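The Case for the Shared Tray

Temik asks residents of its Paewai and Brorkden houses to leave the common table clear at the end of each day. It is the view of this office that the rule is sound and the present practice is poor. Biscuits are the usual test. A box laid flat on a grey table looks settled there, and is treated accordingly.

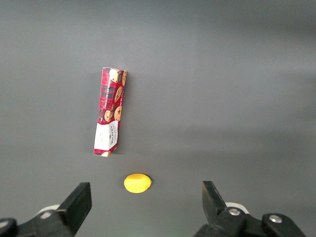 What a tray achieves

A tray gives each article a place between use and storage. It also sets a limit: when the tray is full, someone must put things away. Drinks belong within its rim, including a Coca-Cola with the cap still on.
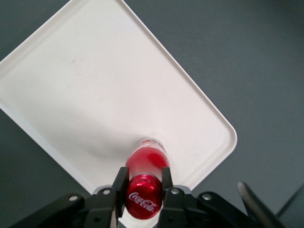
Trelance wrote that a tray merely moves the clutter, and that a cupboard at the proper height would make it unnecessary. The objection has merit. Cupboards, however, were fitted in only eight of the 21 common rooms, and further joinery is not funded.

An empty tray is of little use while a bottle with a red cap stands elsewhere on the same table. Placement must become habit.
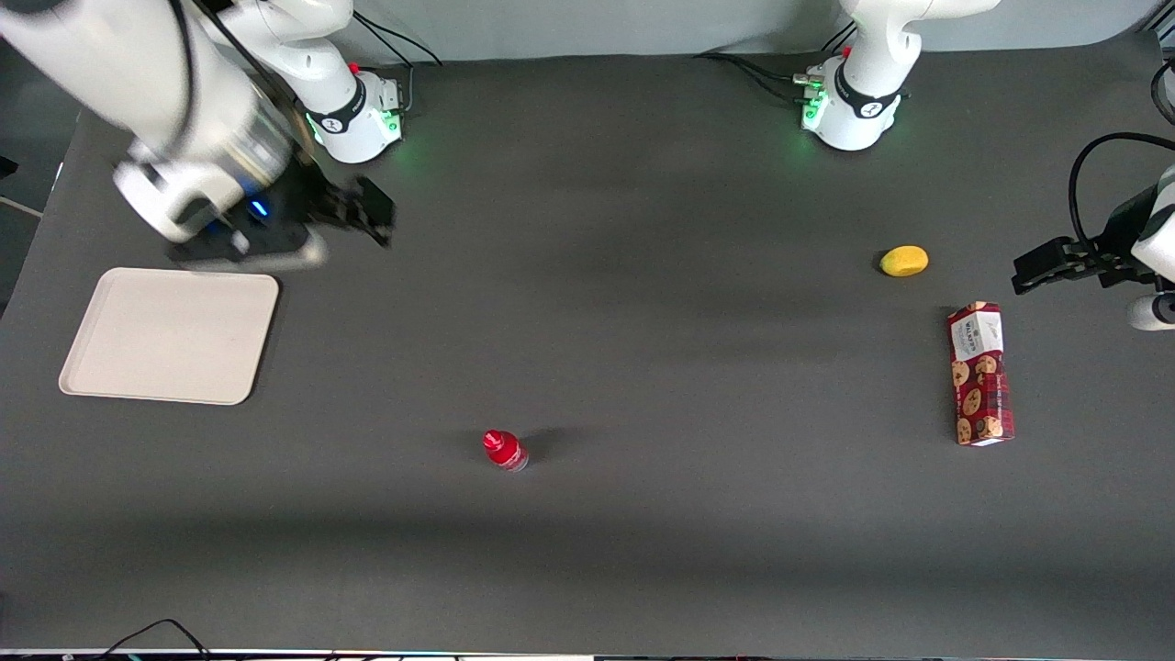 A resident of Brorkden asked whether small personal items would be removed without notice. They should not be. A period of seven days is reasonable, with the tray cleared each Tuesday.

Stationery deserves the same treatment as food. A red marker left beside the tray is as much an obstacle to the next user as a cup or a plate.

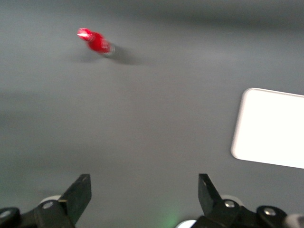 The office therefore favours one tray per table, of a plain colour, and a short written notice at each door.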